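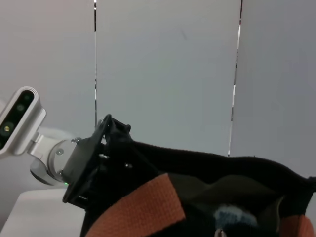 The Big Black Bag and the Room It Lives In

I've been promising a page on the carry-all for ages, and November is as good a time as any! This is the one I bring to Room 733 every week with the whole class kit stuffed inside, and people keep stopping me in the elevator to ask where it came from. So: a few words on the bag, a few on the room, and then you can all get back to your sewing.

The bag. Black on the outside, soft and a bit slouchy, with an olive-green lining and a wide orange woven strap. The pattern is the Vandska from Kitstead, which is a plain open-top shape and really not hard if you've made a tote before. I cut mine from a bolt end I'd been hoarding since we lived in Voridville. It drinks up lint like you wouldn't believe (keep a roller by the door), but it folds down to almost nothing and it doesn't scratch the furniture when I drop it on something.

The lining was Po-yen's idea. I had a perfectly good black cotton set aside and he talked me out of it, on the grounds that I already lose my scissors in every bag I own. He was right about the black, though I'd go lighter again next time – olive gets pretty murky once you're down in the bottom looking for a bobbin. Tsz-kin made hers with a mustard lining and she finds things in there at a speed I find annoying.

The strap. I get more questions about the orange than about anything else! It's webbing, sold by the roll, and I picked the wide one after years of skinny straps cutting into my shoulder. Sew it down with a heavy needle and go slowly over the thick part. I broke two needles and said some words. If your machine complains, turn the wheel by hand for the last few stitches, and please don't yank the fabric through from behind, which is what I did on the first try and why there's a wobble in my stitching.

Weight, for those who asked: 600 grams with nothing in it, on my kitchen scale. With the class kit it's a different animal and I've stopped checking.

The room. We moved up to 733 when the old place on the ground floor got turned into offices, and I was grumpy about it for a good month. I miss being able to unload right from the car. But the new room is calm and gray and has that long skinny light set into the ceiling, and I've come around. Fung-ping calls it the submarine. Rhea says it makes everybody's thread colors look like themselves, and she does the fussiest color matching of anyone I know, so I'll take her word over mine.

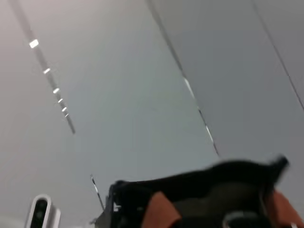 Looking up in 733: gray ceiling, long narrow recessed light.

I did wonder about hanging something from up there, maybe a line for drying samples, or those paper stars we made last winter. The building people said no hooks and no tape, so the stars are going on the wall by the coat rack whenever I find the box they're in. If you took that box home by mistake (Sivaprasad, I'm looking at you), bring it back and there will be no questions.

A few leftovers, in no order at all.

The Cordeiro shop still has the orange webbing. They also carry a rust and a sort of brick, and in the store I could hardly tell the three apart, so hold them up by the window before you pay. Ask for a little extra on the length. I cut mine to the number in the pattern and it sits high under my arm when I'm in a winter coat.

The pattern leaves the top open. Tsz-kin added a snap to hers and says it was worth the fuss. I keep meaning to do it and then the bag is full and I need it, and that's that for another week.

I've been asked if I'd make one to sell. Sorry, no! But I'm happy to cut pieces for anybody who's nervous about the curved rim, and we start at 10 in the morning, so come a little early and grab me before the iron is hot and everyone wants it. Bring your own lining fabric, plus a spare heavy needle or two. I'm all out.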